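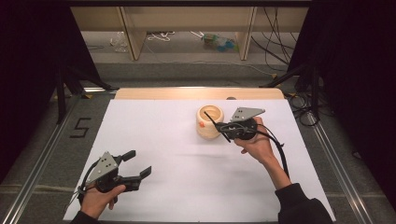 Figure 3. Squat cream-coloured pot on a white work surface, with a hand-held gripper on either side.

3.2 Vessel form and moisture loss in unglazed and part-glazed planters

Growers in the Budberg trial kept telling us the same thing, that squat pots "hold on" longer than tall ones. Section 3.1 dealt with wall thickness. This section deals with shape only. Round, squat forms (general type as in Fig. 3) were compared against straight-sided cylinders of equal volume, all filled with the same Clirniten potting mix and planted with one basil seedling each. Seedlings from a single tray, sown in April.

Pots were watered to saturation, drained overnight, then weighed each morning on a bench scale. No top-up watering until the mix reached the wilting threshold used by Geraghty and Dolan in their earlier greenhouse work. Placement on the bench was rotated daily to even out the draught from the north door. Saucers removed before weighing — an early batch was weighed with saucers on and has been discarded.

Results were less tidy than the growers' accounts. Over the first 5 days the squat pots lost water faster, as would be expected from the wider mouth and larger exposed soil surface. After that the curves crossed. By day 7 the squat group was drying more slowly than the cylinders, and stayed that way to the end of the run. Our reading is that the surface layer crusts and then acts as a partial mulch, though we did not measure crust thickness and would not lean on this too hard. Root distribution may matter to. Cylinders had most of their root mass in the lower half, where the wall was dampest to the touch.

Glaze colour had no effect we could separate from glaze coverage. Part-glazed pots behaved like thicker-walled ones, whatever the shape. Plants in the Ragnarsson-pattern pots, which flare at the lip, were excluded from the comparison as the volumes could not be matched.

Of the 35 pots started, 6 were lost to hairline cracks at the base, both shapes affected. Losses were not replaced. Temperature in the shed was logged but humidity was not untill the second week, a real gap given how much the result leans on evaporation. A repeat with humidity logged from day one is planned at the Wemano site, using the same mix and a hardier plant, probably thyme.

Rim diameter is taken up separately in 3.3.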